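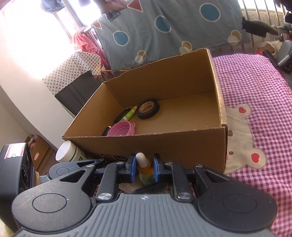
Departure checklist, overland leg: Ovar to Nadlow by way of Xaba

Filled in at the Paveo guesthouse, Ovar, on the Wednesday before leaving. Comments are in the line under each item. Anything marked OPEN has to be closed before the vehicle goes through the gate.

PAPERS

1. Passports valid for the whole trip, with blank pages
OK. Check blank pages again at Xaba, where the stamps are large and not always put in neatly.

2. Visas, entry and exit dates
OK. The exit date counts the day of arrival as day one. Last year's group read it the other way and paid a fine at the bridge.

3. Vehicle permit and insurance slip
OPEN. The slip has the old number plate on it. The office in Ovar reopens at two and will reprint it while you wait. Take the permit along as well.

4. Photocopies of everything, kept apart from the originals
OK. One set in the roof bag, one in the door pocket.

VEHICLE

5. Tyres, including spares
OK with comment. Both spares hold air. The rear left has a cut in the outer tread, shallow, no cord showing. Look at it at each fuel stop.

6. Wheel brace and jack
OK. The jack sinks in sand, so the board travels with it. The board was left behind once already.

7. Fuel
OPEN. Distance to Nadlow is 949 km by the northern road. There is a pump at Xaba but it was dry in August. Fill both tanks and all 6 cans here. Price in Ovar was 92 a litre this morning.

8. Engine oil, coolant, brake fluid
OK. Oil topped up. Coolant cap is stiff and needs a cloth and some patience.

9. Lights and horn
OK. Nearside indicator works after a tap. Police at the first checkpoint do ask to see it.

10. Seat belts, all seats
NOT PASSED. The middle rear belt does not lock. That seat is for bags only until it is replaced.

WATER, FOOD, MEDICAL

11. Drinking water
OK. Containers rinsed and filled from the guesthouse filter, not the yard tap. Lids checked by laying each one on its side for ten minutes.

12. Cooking stove
OK. Hose is new. Do not light it inside the vehicle or under the awning when the awning is down on the windward side.

13. First aid box
OK with comment. Burn dressings and rehydration salts in date. Plasters low, buy more in the market. Personal medicines stay with the person, in hand luggage.

14. Fire extinguisher
OK. Needle in the green. Bracket by the driver's door is loose, tighten it.

ON THE ROAD

15. Route left with the guesthouse desk
OK. They expect a call from Xaba on the second evening. If the line is down, send word with the bus driver.

16. No driving after dark
Agreed by all. Camels and unlit lorries, mostly lorries. Stop looking for a camp by half past four.

17. River crossing before Nadlow
OPEN. Nobody coming the other way this week, so no report on the depth. Walk it first. If it is over the knee, wait or go back to the bridge, which adds half a day.

18. Cash in small notes
OK. The ferryman does not give change.

Items still open: 3, 7, 17. Item 10 carried over to Nadlow, where there is a parts shop behind the bus yard.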